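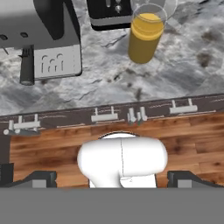

Arbeitsplatte mit Espressomaschine und Toaster, Ansicht von oben (Rendering)

Ticket 2202 – FI-Schalter Küche löst aus
Status: in Beobachtung
Gemeldet von: Ginette Dufour
Bearbeitung: Tadeusz Borkowska
Standort: Büro Trurkari, Teeküche 2. OG

Meldung
Der FI für die Teeküche fliegt seit Montag immer wieder raus, meistens morgens zwischen acht und neun. Licht im Flur bleibt an, Kühlschrank und Steckdosen sind weg. Wieder einschalten geht sofort. Bitte vor der Umstellung im Mai klären, dann kommt noch ein Geschirrspüler dazu.

24. Januar 2018, Borkowska
Verteiler geöffnet, Klemmen nachgezogen, eine war locker (N-Schiene, Abgang Kühlschrank). Prüftaste am FI funktioniert. Auslösestrom gemessen, liegt im zulässigen Bereich. Alle Geräte ausgesteckt, Isolationsmessung der Leitung ohne Befund. Danach einzeln wieder eingesteckt, keine Auslösung.

Nachtrag Borkowska
Am nächsten Morgen wieder ausgelöst, 8:20 Uhr. Frau Dufour war dabei, es lief nur der Wasserkocher. Wasserkocher mitgenommen und gemessen: Ableitstrom kalt unauffällig, steigt nach dem Aufheizen deutlich an. Vermutlich Heizelement. Gerät gesperrt und beschriftet.

Kommentar Dale Kennedy
Am selben FI hängt laut Plan auch die Steckdose im Kopierraum. Dort steht das Netzteil vom Nadance-Switch, das bringt von Haus aus etwas Ableitstrom mit. Könnte zusammen mit dem Wasserkocher reichen.

Borkowska
Stimmt, im Plan eingezeichnet, in der Verteilerbeschriftung fehlt es. Beschriftung ergänzt. Kopierraum auf den freien Abgang im zweiten FI umgeklemmt, Messprotokoll liegt im Ordner Elektro, Blatt 5.

Kommentar Jocelyn Ouellet
Ersatz für den Wasserkocher ist bestellt. Bis dahin bitte den aus dem Besprechungsraum nehmen und abends zurückstellen.

Borkowska
Seit dem Umklemmen keine Auslösung mehr gemeldet. Ticket bleibt noch eine Woche offen – falls der FI wieder fällt, bitte Uhrzeit und laufende Geräte hier eintragen.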